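## 4. Publishing a new chapter of your serial

You need an author account on Roltau and at least one approved serial page. If your serial is still waiting for approval, go back to section 2.

1. Sign in and open **My serials**. Pick the title you want to add to.
2. Select **New chapter**. The number is filled in from the last chapter you published. If you are posting a prologue or a side story, tick **Unnumbered**.
3. Paste your text into the editor. Italics and scene breaks are kept. Footnotes are not, and have to be put back by hand with the **Note** button.
4. Fill in the narrator field if the chapter changes viewpoint. Readers see this name under the chapter title.
5. Add content warnings. Warnings set for the whole serial carry over and can't be removed from a single chapter.

> **Note:** Chapter titles can be up to 371 characters long, but the contents list on a phone shows only the first line.

Illustrations go in after the text. Put the cursor on an empty line, select **Insert picture** and choose your file. A chapter can hold up to 11 pictures, and each one may have a caption.

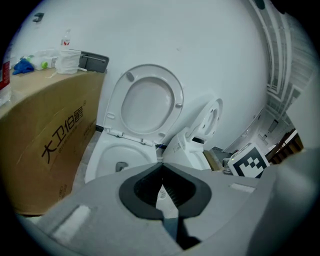 *Toilet with the lid raised.*

6. Select **Preview** and read the chapter through in both the light and dark themes.
7. Choose **Publish now** or **Schedule**. Scheduled chapters go out at 17:00 on the day you pick.

> **Caution:** Deleting a published chapter also deletes its reader comments. To take a chapter down for rewriting, use **Hide** instead.

### Co-written serials

Only the lead author can publish. Co-authors can save drafts and leave margin notes. To change the lead author, both writers must confirm by email within 2 days, or the request lapses.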